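Table and Counter, Correa Street Kitchen
Gallery 2 of the small kitchens series

Notes and captions by Ilse Kramer

This gallery covers the eating and cooking end of a small kitchen in which the table stands directly against the working side. The subject is where things are kept: what stays on the table between meals, what stays by the stove, and what gets put away. Floor plan and cabinet dimensions are in the first gallery and are not repeated.

The room was surveyed over one Thursday, starting at 7:30 in the morning. Captions give the item, its place and, where it matters, the clearance around it. All dimensions are in millimeters.

1. Table, general
Round top, used for meals and for overflow prep. A round top was chosen over a square one of the same width for the passage on the window side, where a corner would have caught the hip of anyone turning from the cutting board. Seat spacing is 600 per person, which gives two comfortable places and a third when needed.

2. Tablecloth
Plaid in teal, green and white. It is changed weekly and wiped down between changes. The pattern hides tea marks better than the plain cloth it replaced. The drop was shortened once, after the hem kept getting trapped under the chair seats.

3. Utensil holder
Cream-colored ribbed plastic with a gold stag-head emblem on the front flap and a slot opening below it. It stands at the far end of the table and holds the chopsticks upright. Rosaura Cuadros, who cooks here most days, wanted the chopsticks within reach from both the stove and the chairs. A drawer was tried for a month and dropped. The holder gets emptied and washed on the same day as the cloth.

4. Flatware
Stainless steel spoons, long flat handle, oval bowl, faint engraved pattern at the handle end. The chopsticks are plain wood. Wooden pairs are replaced when the tips roughen, and the old ones go to the balcony as plant stakes.

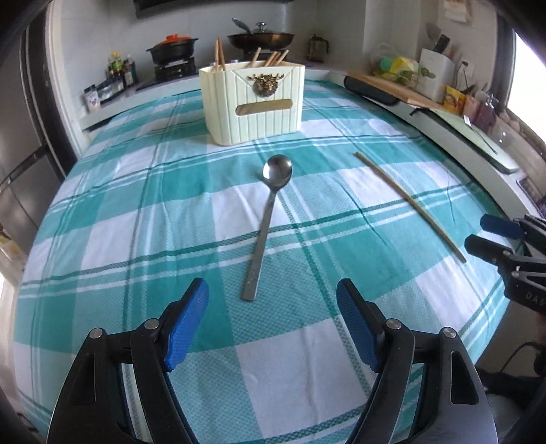
5. Counter line
White counter, curving around the edge of the table. The curve was the most expensive part of the job and accounts for most of the delay in January. Efraín Palomino cut the template in cardboard first and walked the room with it for two days before ordering. A straight run would have left a dead triangle behind the table, too narrow to clean.

6. Stove position
Gas. A black clay pot with an orange lid is kept on the left, and a dark wok with a glass lid on the right. The clay pot is the slower of the two and is used for rice and braises; it gets a low flame for the first few minutes and is never set down on a cold surface straight from the burner. The wok lid is glass so that the contents can be checked without lifting it.

7. Condiments
Bottles grouped to the left of the stove, in no fixed order. A shelf of 300 was drawn for them and left out of the final version. The cook reaches for them with the left hand while the right hand holds the pan, so anything higher than the counter was a step backward.

8. French press
Small, glass, right of the wok. It would be safer farther from the heat. It has been moved twice and has come back both times.

9. Prep side
Wooden cutting board on the right-hand counter, with a white knife block behind it. Vegetables come out of the bag directly onto the board. The target depth for this side was 600, and it measures 605 as built. The extra five came from packing behind the wall panel and was accepted. Boards are oiled every second month and stored flat.

10. Window end
A pink container and a glass jar stand near the window. Daylight is strong at this end, so nothing that spoils in light is kept in the jar. Oil and spices belong in the closed cabinet.

11. Wall above the knife block
Paper note, attached directly to the wall. Pinboard and magnetic strip were both offered and both declined. The paint behind it is washable, and tape residue comes off with warm water and dish soap.

12. Range hood
Dark finish, over the stove. Filters are taken down every six weeks, soaked in the sink and dried overnight. The lower edge clears the head of the tallest user, Renata Sadowski, who checked it herself before the brackets were fixed.

Next gallery: sink wall and under-counter storage, same room.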